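Storing and hanging wine glasses: tips for small kitchens

Filed under: Kitchen, Cupboards and shelves
Updated 11 Aug 2020

Wine glasses take up more room than almost anything else in the kitchen, and most of that room is air. A small stand that holds them by the foot gets them out of the cupboard and puts them where they are used. The notes on this page cover stands for the table or worktop, with some advice on washing and on plastic glasses at the end.

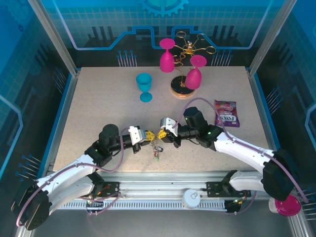
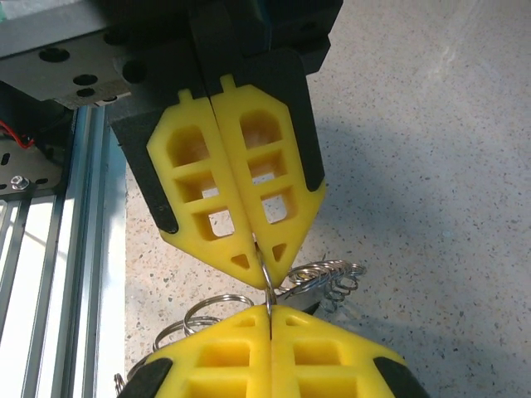
Should wine glasses be stored upside down or the right way up?

Hang them upside down if you have a stand or rail that takes the weight at the foot. If they are going on a shelf, stand them the right way up. The rim is the thinnest part of a glass and it chips when it is set down hard. A glass left rim down on a shelf also traps stale air, and you can smell it the next time you pour.

Choosing a stand

Wire stands come in two main sorts. The plain sort has straight arms at one height, and the glasses slide in from the side. The branching sort has curled arms at different heights, and the glasses hang one above another. The plain sort holds more for its size. The branching sort looks better on a table but needs more care in loading.

Look at the base first. It should be wide enough that the stand does not rock when you press down on one arm. Urnow and Baert both sell a branching stand with a round base. The Baert is the heavier of the two and we prefer it for that. The Sundatico is a straight-armed model that folds flat for storage, but the hinge works loose and has to be tightened now and then.

Take a glass with you to the shop. The gap in the arm has to be wider than the stem and a good deal narrower than the foot. Glasses with a thick moulded stem, as many plastic ones have, will not go into every stand.

Where to put it

Towards the back of the table or worktop is best, clear of the edge and out of the way of elbows. Keep it away from the hob. Grease settles on anything near a cooker, and a hanging glass picks it up on the outside of the bowl where it shows most.

Do not put it under a wall cupboard without measuring. You need height to lift the glass as well as height for the stand. We had ours under a cupboard until February and knocked the top glass against the cupboard door more than once.

If the worktop is polished or the table is oiled, stick a felt pad under the base.

Loading and unloading

Hold the glass by the stem, turn it over and bring the foot in level. Slide it along until the stem meets the back of the curl, then let go slowly. If the foot sits at a slope, take it out and try again, or try a different arm.

Load the low arms first and the high arms after. Unload the other way round. On a stand with only two glasses, put them on opposite sides so the weight is even. A heavy glass on one side with nothing to balance it can bring a light stand over.

Leave a finger's width between bowls. Plastic will mark if it rubs and glass will chip.

Plastic wine glasses

These are worth having for the garden and for children's parties. They weigh very little, so almost any stand will carry them, but they scratch and they hold smells.

Wash them by hand in warm water with a soft cloth. Scouring pads and cream cleaners will dull them for good. Some are sold as fit for the dishwasher, but even those keep their shine longer in the sink.

For a lingering smell, put 2 teaspoons of bicarbonate of soda in 500 ml of warm water, fill the glasses and leave them overnight. Rinse well. The same mix takes tea stains off plastic beakers.

Coloured ones are useful when there are a lot of people, as each guest can keep to one colour. Buy a spare or two at the same time. Shades change from year to year and it is hard to match them later.

Drying

A wire stand is not a draining rack. Water runs down the outside of the bowl and drips from the rim on to the base, and a painted or plated base will spot and then rust round the edge. Dry the glasses with a lint-free cloth before you hang them. The linen cloths from Nusurholm are good for this after they have been washed 4 times or so, and useless before that.

Dry the foot as well as the bowl. A wet foot sticks to the wire and leaves a ring.

Cleaning the stand

Dust collects inside the curls. Use an old soft toothbrush with a drop of washing-up liquid, wipe with a damp cloth and dry straight away. Gold finishes are often a thin coat of lacquer, so keep vinegar and metal polish off them.

See also: Removing limescale from tumblers; Lining a cutlery drawer; Picnic ware that lasts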